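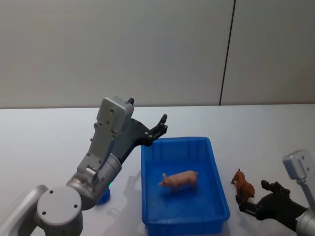 Small Animals and Sorting Trays: Gallery

Home Collections Borrowing Visit Contact
Search the collection Enter keyword Go

The Galindo Play Library in Wastport lends toys, puzzles, and early learning materials to families, preschools, and home child care providers. The farm and woodland animals are among the most frequently borrowed items in the collection. They are lent as sets, each with a plastic tray, and are intended for sorting, naming, and storytelling with children of preschool age. This gallery accompanies the set listings and the guidance on returning animals and trays. It was prepared by Aidan Brennan, Collections Manager, and last revised on 2024-06-07.

Pig and tray

A pink toy pig stands in the blue tray, and a small brown toy animal is on the white tabletop beside it.

The simplest activity in the borrower's guide is sorting by place. A child is asked which animals belong in the tray and which stay outside, and the answer may be changed as often as the child wishes. Adults are encouraged to let the child give a name to each animal before the sorting begins. Younger children often prefer to carry the same animal in and out many times, and this is a suitable use of the set.

The blue tray

Trays are shallow enough for a child to see and reach every animal. They are supplied without lids and should be returned in the carrying bag with the animals inside. Borrowers are asked not to use the trays for sand, paint, or food. Water play is permitted with the plastic animals only, provided that everything is dried before it is packed. 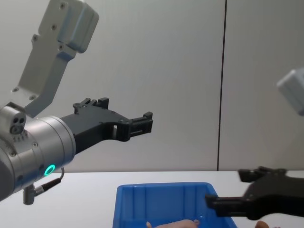 At the table

The blue plastic container rests on the white tabletop. A plain surface is recommended for sorting activities, as small brown and gray pieces are easily overlooked on a patterned cloth or rug.

Returned sets are checked against the card in the bag. A set with a missing animal may still be returned; please tell the desk which one it is. Replacement animals are taken from the spare stock held in the Trira Room, and a set is withdrawn from lending only when the missing piece cannot be matched. The spare stock was reorganized in February and is now arranged by animal.

Please wipe trays with a damp cloth and mild soap. Animals with fabric or flocked surfaces should be brushed, and any that have become stained should be handed in separately from the set.
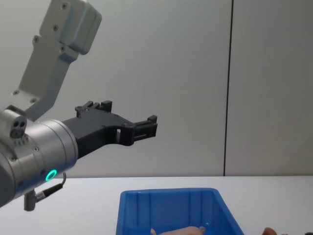
Families may keep a set for 2 weeks and may renew it once, unless another borrower has placed a hold. Preschools and licensed providers may request a longer loan of up to 90 days. No more than two animal sets may be on loan to one household at a time.

The full collection holds 400 items, of which nine are animal sets. Listings for each set give the names of the animals, the color of the tray, and the recommended age. Paper copies of the listings are available at the desk.

Donations of toy animals are accepted in good condition. Animals with loose parts, sharp edges, or battery compartments cannot be added to the sets. Items for donation should be brought to the Kevton Street entrance during opening hours and should not be left outside the building.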